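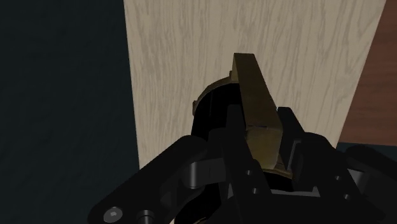
Home | Files | README | Issues | Discussion

Clindlow Recipe Cards: README

September, by Bit-na Lim

Hello and welcome! Clindlow is a collection of 700 handwritten recipe cards, typed up and tidied into plain files so that people can search them, cook from them, or study how home cooks wrote things down. The cards came to us in shoeboxes from families in and near Pustport, and I have been typing them in the evenings for longer than I planned to (my tea has gone cold over a great many of them).

What you get

The main file is cards.csv, with one row per card. The columns are card_id, title, box, ingredients, method, notes and hand. The last one is my name for the handwriting: where two cards were plainly written by the same person they share a hand number, and where I wasn't sure I left it blank. There is also a folder called raw, which has each card as a text file with the line breaks kept exactly as written, in case you care about that sort of thing as much as I do.

Spelling is left alone. If a card says "tumeric" or "bake till dun", so does the file. The title column is the one exception, where I fixed the worst ones so that sorting would work.

Measurements

Oh, the measurements! Cups and spoons are kept as they stand, and so are "a lump", "butter the size of an egg" and "one of the blue bowls". Gerd Frerichs wrote a small script, ryu.py (he calls the whole thing Ryu and I have stopped asking), that converts the ordinary ones to grams and puts them in a separate file, grams.csv. It skips anything it can't read. Flour is counted at the weight Gerd gets from his own kitchen scale, so if you pack your cups tighter than he does, please change the number at the top of the script.

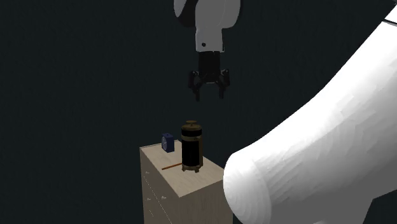

Can I use the cards in a printed cookbook?

Printing is fine for everything except box 6, whose family asked that their cards stay online only; a line crediting Clindlow and the box number is all we ask for the rest.

Known problems

Some 15 cards have water damage and stop partway through the method. They are marked "incomplete" in the notes. Box 4 has several near-identical gingerbreads, and I kept them all, as the differences are small but they matter (one uses lard, and it is the best one). Oven temperatures are missing more often than they are given. "Moderate" seems to cover a lot of ground.

Please don't use the canning and preserving cards as safety advice. They are old, and a few of them worry me.

Changes

Version 3 adds the last 100 cards and fixes the commas that broke the file in Dritico. If you open it there, choose "quoted text" when it asks.

Comments (3)

piecrust_mo: Made the vinegar pie from box 2 and my dad had three slices. Thank you for typing all this!

Gerd Frerichs: The scale is fine. It's your cups.

tallow: Is there a card for the plum dumplings? Search finds plum cake and plum butter but no dumplings.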